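Keeping the Zoromo pair going: a word with the technician at Pletden

The grippers get dropped, leant on and left plugged in over lunch. One technician looks after them at Pletden and gave us twenty minutes at 8 in the morning, standing up, tea in hand.

The Zoromo is a two-handed cell. 2 hand-held grippers, one table, a metal frame. First job of the day is the fingers. "Open them over bare wood and look. Both pads, both tips. If one's sitting skew you'll see it against the grain before you'll feel it."

And then? "Then the screws. Always the screws."
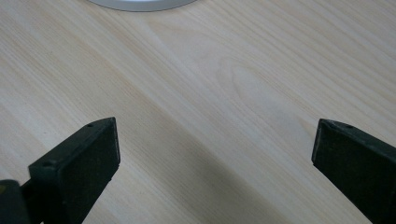

Fingers and pads

Pads get a wipe every morning, dry cloth, no spray. Spray was tried in September and the pads went slick for a week. "We lost a lot of good takes to that. My fault, I bought it."

A set of pads is meant to last roughly 200 sessions. Some go sooner. The log stood at 1,485 sessions when we asked, all in pencil, and the technician would like it kept that way. "Pencil doesn't need a password."

Markers and cables

The grey triangular plates on top are what the tracking goes by, so they matter more than anything else on the unit. Knock one and the whole calibration is out. The rule is hold the body, never the plate. New people are told twice and then watched.

Cables are the other thing. "They want to curl back round your wrist. Let it hang down by the arm, plenty of slack, and don't pull when you reach across." Most repairs on the bench are a cable gone at the plug end. Ten minute job if theres a spare, a long afternoon if there isnt.

The check after any repair is done with kitchen tools. Utensil stand in the middle, slotted turner on a hook, a skimmer and a slotted spatula laid out at the front. Left hand up, right hand low, swap over.

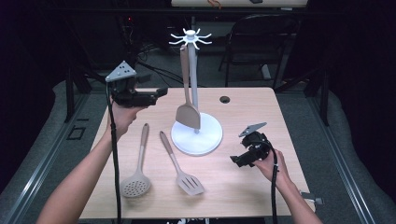 Erport Workshop, Handling and Upkeep Team

Why kitchen tools? "Thin handles. A block will hide a bad grip, a handle won't." If the jaws close unevenly the handle rolls. Back to the bench, undo the finger, reseat it, try again. The team has a Wan torque driver for this and is quite protective of it.

What goes wrong most? Long pause. "People tightening things that were fine." An over-tightened finger takes a set and after that it never sits square, so it goes in the bin and a fresh one is fitted. Spares are printed in house, overnight, and checked against an old one kept in a drawer. 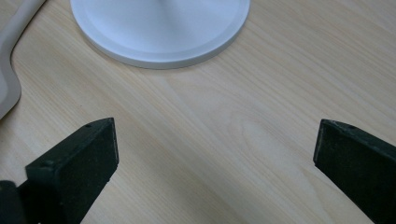
Setting the gap is the part the technician likes best, and it's done by eye first and by gauge after. Jaws wide, tool held low over the table, something plain ahead to line up on. The round white base does nicely, as the middle of the gap should point more or less at it. "If I'm aiming off to one side I've put a finger back wrong. Quicker than getting the guage out." Dust is the other thing to look for at this stage, the little flecks that settle on the fingers. A soft brush shifts them. Compressed air is banned near the joints.

Anything on the wish list? A second bench, better lighting over the first one, and a proper box of spare plugs. Also for people to write down when they drop one. "I don't mind. I just want to know which one it was."

Then the tea was finished and the right-hand unit needed its cable looking at.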